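Marsden Investment Club
Minutes of the monthly meeting, 2020-10-22
Held by video call

The meeting was called to order by the presiding partner at seven in the evening. A quorum was present. Attendance was taken from the call list and is kept with the sign-in records. 14 partners were on the call for the votes.

The minutes of the previous meeting were approved with one correction. The dividend from Brandau had been entered under the wrong month in the cash report. The corrected page has been posted in the members' folder.

Cash report
The cash balance in the brokerage account at the close of the prior business day was $1411. All monthly contributions have been received except two, both expected before the end of the month. The late fee will be waived for one partner whose bank transfer was returned because of a changed account number. There were no withdrawal requests.

The report was accepted as read.

Election discussion
A partner asked that the club talk about whether to move part of the portfolio to cash until after the presidential election. The argument was that the market has been jumping on every headline about a relief bill, and that a disputed result could drag on for weeks. Several partners agreed that the news has been hard to follow. Talks are reported as close to a deal in the morning and stalled by the afternoon.

Others said the club has tried this before and did not do well getting back in. The club sold part of its Flotar position during the spring drop and did not vote to buy it back until June, at a higher price. It was also pointed out that the club's agreement calls for regular investing and that any sale for timing reasons would go against what new partners are told when they join.

A motion was made to raise cash by selling one quarter of each holding. The motion failed. A second motion, to hold all current positions and take the question up again at the next meeting, passed.

Stock reports
Flotar: The reporting partner went over the latest quarterly results. Sales were up from last year but shipping costs took most of the gain. Management did not give a forecast for the coming year. The partner recommended a hold. There was a question about tariffs on parts the company buys overseas. The company has said it passed along some of the cost to customers but has not said how much. The reporting partner will look through the call transcript and send out anything useful. 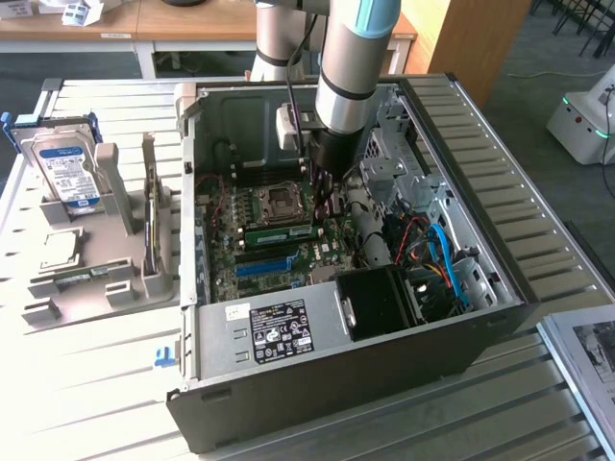

Brandau: The dividend was kept at the same rate. Debt is higher than it was a year ago because of the warehouse purchase. One partner felt the stock has become too large a share of the portfolio and asked for a rule on position size. The presiding partner asked for written proposals before the next meeting. Recommendation was to hold. No motion was made.

Votero: This was a first look. The company sells record-keeping software to county and city governments. It has been public for 5 years. Revenue has grown in each of them but it has shown a profit only in the most recent one. Concerns raised were that local budgets are being cut due to the shutdowns, and that contracts are often put out for bid again after an election changes who is in office. In favor, most customers have renewed, and the company has little debt.

A motion was made and seconded to buy $1000 of Votero at the market price. After discussion the motion was amended to a limit order, good for thirty days, with the price to be set at the prior day's close. The amended motion passed with three opposed.

Education topic
The planned talk on reading a cash flow statement was put off for lack of time. It will be first on the agenda next month. The handout is already in the members' folder and partners are asked to read it ahead of the meeting.

Old business
The brokerage has accepted the updated signature form. The club's online password has been changed and the two authorized partners have it.

New business
Annual dues for the stock study service come up for renewal in January. Partners who no longer use the service should let the presiding partner know by email so the number of logins can be reduced.

A partner asked whether meetings will return to the library. The library's meeting room is still closed to outside groups. Calls will continue through the end of the year.

The next meeting will use the same call link. Stock reports are due in the folder two days ahead.

The meeting was adjourned at 8:35 p.m.

Submitted by the recording partner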